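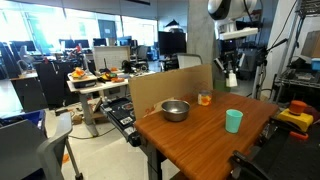 I'd been meaning to get to the Brimow book fair for years, and this time I finally went, two trains and a very full bus and all. I write fantasy (slowly), so a whole hall of small presses is my idea of a day out!

Doors opened at ten and I was inside by quarter past, clutching a floor plan I couldn't read. I went straight to the Tokum Press stand, as they do the sort of thing I love - long, dark novels about lost children and old wars. They had the first chapters of their autumn list printed as little stapled booklets, free to take. I read one standing up and missed the start of a talk. It opened with a girl hiding in a grain cart while soldiers searched the road, and I still don't know who she was hiding from, so that's one sale they can count on in July.

The talk was on opening scenes, and I only caught the back half. The speaker had been reading for the Chambi first novel prize, which had 3,783 entries this year. Only 16 made the longlist! She said the readers see the first 600 words and nothing else at that stage, and that a shocking number of entries start with somebody waking up. Mine starts with somebody waking up. I wrote that down and underlined it.

Lunch was a cheese roll on the stairs, which cost far too much. Then I queued for the Wusteo workshop, where you bring a page and a table of strangers reads it back to you. I was dreading it, but my lot were kind. One thought my villain was the hero's aunt, and I've decided she probably should be. Another told me to cut the map, which I'm not doing.

I left with five books, a sore shoulder and no money for the bus, so I walked back to the station in drizzle. My story stands at 2,080 words and by Crewe I'd crossed out the first page and begun again, with the aunt at the door and the rain coming in behind her.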